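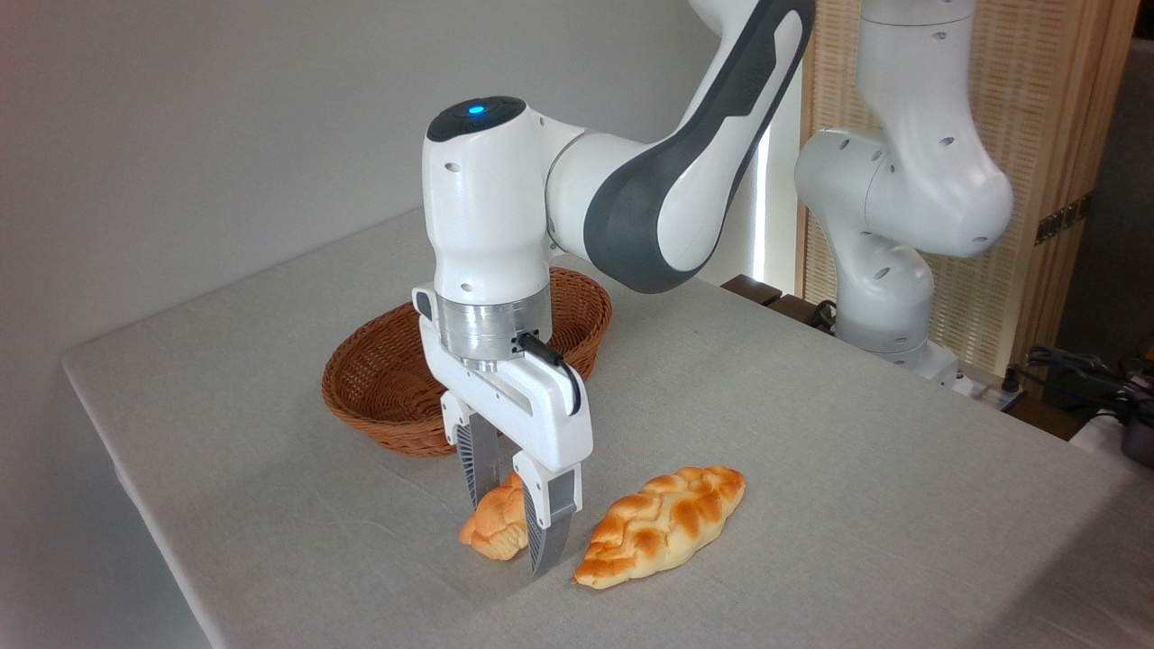

On owning a tablecloth

I am forty-three and until last summer I had never bought a tablecloth. I had inherited two, spilled things on several belonging to other people, and once slept under one on a ferry. But I had never gone into a shop and handed over money for a large rectangle whose job is to get dirty so that the table doesn't.

My mother had strong feelings on the subject. In our house the table was covered for guests, for Christmas, and for any meal at which somebody might be about to announce something. The good cloth lived in a drawer with a bar of soap, so that all our important news smelled faintly of lavender. The rest of the year we ate off bare wood and were expected to be grateful for it, and when I left home I carried on eating off bare wood out of habit, then off a desk, then for one bad winter off an ironing board.

What changed was Parviz Karimi moving in downstairs. Parviz puts a cloth down for a boiled egg. I went to borrow a screwdriver in July and came away two hours later having eaten three kinds of rice, none of which I'd been told about in advance, and with a bad conscience about my own furniture. His cloth was white. Mine, had there been one, would have been covering a ring left by a paint tin.

So I went to Ebrahimi, the fabric shop behind the bus station, where they will sell you linen off the roll and look at you while you work out your measurements. I had not brought my measurements. I had brought an idea that the table was "normal". The man at the counter asked how many it seated and I said four, or six if they liked each other, and he cut me a length with the air of someone who expected to see me again. He did, nine days later. It had stopped a hand short of one end, like a shirt on a growing boy.

The second piece cost me 40 pounds and I have been careful with it in the way one is careful with a new car, meaning for a fortnight. Some things I have since learned, in no useful order.

Linen creases. I knew this as a fact about trousers. I hadn't grasped that a tablecloth is a pair of trousers two metres long, and that every crease it has ever had will be there to meet your guests. There is a school of thought which holds that the creases are charming. I belong to it entirely, having tried ironing.

Red wine gets salt, according to my aunt. White wine, according to Parviz. Cold water at once and stop talking, according to the dry cleaner on Lastgate, who has the weary manner of a man in casualty. I've tried all three on the same stain, one after another, and have a pale pink shape near the middle that looks a bit like Portugal. The fruit bowl lives on it.

Turmeric gets nothing. Turmeric has moved in and should be given a key.

You also find that people behave differently. My friend Esmaeil Golestani has been coming round to eat with me for years, elbows out, reading his post. The first time he saw the cloth he went back into the hall and took his shoes off. Then he asked who had died. He now brings a pudding. I can't prove these things are connected, but there was no pudding in the bare wood era, and I lived through all of it.

I also talk more quietly, or think I do. Cutlery doesn't clatter so much, and you can put a glass down during an argument without seeming to make a point. For an entire dinner about whether the residents' parking scheme was an outrage (200 spaces, 800 permits, you may do the sum yourselves) not one of us raised our voice above that of a radio in another room. It was a bit of a let-down, to be truthful. Some subjects need a hard surface.

The washing is the real expense. It has to go in alone, like a difficult relative, and it comes out weighing as much as one. I have nowhere to hang it but over the banister, where it hides the whole staircase and where the postman, glimpsing it through the glass, once asked if we were decorating. In winter it takes two days, during which I eat off the bare table again and feel looked at.

I had meant to get a second one so they could take turns. I've been back to Ebrahimi twice and come home with buttons. A dark one would be sensible. Parviz says a dark one is cheating, and he has lent me a book of his grandmother's on the laying of tables, which is in Persian, which I don't read, and which has very good diagrams of where to put the herbs. I've started leaving a space for the herbs. So far it mostly gets the post.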